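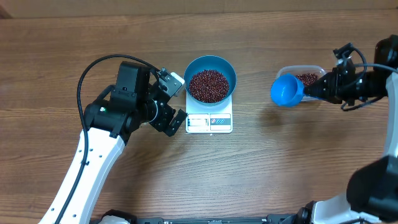
Sunday, February 12, 2006. In at ten, nobody else around, radio on low. Plan for today was to get the filling weights sorted for the small hand warmers before Sidra cuts any more fabric, and I mostly got there, with a detour or two. I've moved over to the long wooden table because my own bench is buried in flannel scraps, and the good white kitchen scale lives there now with the teal bowl on top of it. Heaped nearly to the rim with the small dark red beans, that bowl makes a decent day's worth of samples, and it saves going back and forth to the sack. Note to anyone borrowing the bowl: please put it back with the scale! I had to hunt for it on Friday and it was full of buttons.

Where we left off: Valter thinks the warmers are too stiff. Kamran thinks they're too floppy. They were holding the same one. So I'm making a proper spread of weights this time and everybody can squeeze them in turn and write a mark on the card without talking to each other first. The pouch is the Jadia pattern, same as before, flat seam on three sides and the gap left on the short end. I haven't changed the pattern at all, only what goes in.

Method, for whoever repeats it. Bowl on the scale, zero it, beans in the bowl, then tip into the pouch through the wide funnel (the green one clogs, don't bother). I tried filling the pouch directly on the scale first and it was hopeless, the thing slumps over the side of the platform and the reading wanders all over. Bowl first. Also tap the pouch on the table a couple of times before pinning, otherwise the beans sit up in the neck and you sew through one. I sewed through one. Needle's gone, sorry, there's a fresh packet in the tin.

Started at 100 grams. Very soft, drapes nicely over the back of the hand, but when you stand it on its edge all the beans run to the bottom corner and you're left holding an empty bit of cloth. I think this is the one Kamran was complaining about, or something close to it. Might be fine with a line of stitching down the middle to keep the two halves apart. I did one that way and I like it a lot more than I thought I would. Marked it with a blue thread so we can tell.

Then 150. Fuller, sits in the palm like a little loaf. You can still get your fingers to sink in if you push, and it comes back flat when you pat it. Valter will say stiff. I say it's what a hand warmer should be. Made two of these, one in the brown check and one in the plain cotton, and the plain one feels firmer though it's the same fill off the same scale. I suppose the flannel gives a bit? Worth asking Sidra, she knows how the cloth behaves and I'm only guessing.

After that I went up by 20 and did one at 170, and that's too much. It fits, just, but closing the gap was a fight and the seam is already pulling at one corner. No need to go any higher. I've left it in the tray anyway so people can see what too much looks like.

Spillage: yes. The funnel jumped when I was doing the second 150 and I had beans under the radiator, beans in my shoe, beans in the drawer with the bobbins. They roll forever. Swept up what I could find and threw those out, I don't want floor dust sewn into something that goes against somebody's face. We want a tray with a lip to work in. Haris has an old baking sheet in his locker that he never uses, I'm going to ask him for it tomorrow.

Heating, quick go only, the microwave in the kitchen corner. Did the brown check one in short bursts with a cup of water next to it. Came out nicely warm all the way through, no hot patch that I could find by squeezing. Smell is a bit like toast, a bit like a cupboard. I don't mind it. Lerato was not keen on it last time and she suggested lavender, but the lavender ones from August went musty in the box and I'm not going down that road again until we know why. Could have been the lavender, could have been the box. Didn't time the cooling properly, I put it in my coat pocket and then forgot and went for a sandwich. Still warm when I got back, for what that's worth. Do it again with a clock.

Other fillings. We've still got half a bag of the Kikport rice and the wheat that Lerato brought in. Rice is quieter in the hand, the beans have that rattle to them when you shake the pouch, and some people will love that and some won't. I love it. The wheat I haven't opened. If the squeezing round goes well with beans I'd rather just stick to one filling and stop fiddling, but I know I said that about the wool as well.

Cost, not done yet. The price on the Hesham sack was for last year and I don't trust it. Haris was going to phone them. Haris, did you phone them?

In the tray by the window, with paper tags pinned on: the plain 100, the 100 with the middle stitch (blue thread), the two 150s, the 170. Please squeeze, mark the card, put them back. Don't heat the 170, I don't want to find out about that corner seam in the microwave. And the card is the yellow one, not the one with Janjua's phone number on the back, I need that.

To do, as it occurs to me. Ask Sidra about plain cotton against flannel. Baking sheet from Haris. Cooling, with a clock, ideally with two warmers at once so we can compare. A washable cover, which Kamran keeps bringing up and he's right, you can't wash the beans. The cover would want to come off at the short end and I don't much like the look of the fold-over I sketched, it's too much like a pillowcase. Maybe it should be like a pillowcase. Look again tomorrow with fresh eyes.

Later, half past four. Tried one more, 150 with the middle stitch. It bends over the wrist and stays there. I had it on while I was writing the tags. Haven't put it in the tray yet, want Valter to do the others first. It's in my top drawer under the graph paper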